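**Célula nova na montagem de engrenagens - o que muda pra quem tá na bancada?**

Puseram uma célula Primis no nosso turno, pega a engrenagem pequena e monta no conjunto.

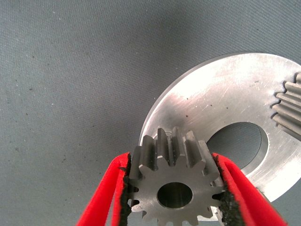 Éramos 9 na bancada, agora falam em 500 conjuntos por dia e "realocação". Alguem passou por isso? Peço treinamento já ou espero?

*Mosquera_turno2*

**Tshepo Kekana**

Pede já, e por escrito. Na Gronley quem fez o curso de 16 horas ficou na célula, ajustando garra e liberando peça. O resto foi pra embalagem. O pulso agradece, mas o dia fica mais parado - e vc responde por alarme que não causou. Pergunta do adicional antes de assinar função nova.

**prirkell80**

aqui deu na mesma, só mudou o chefe. fala com o sindicato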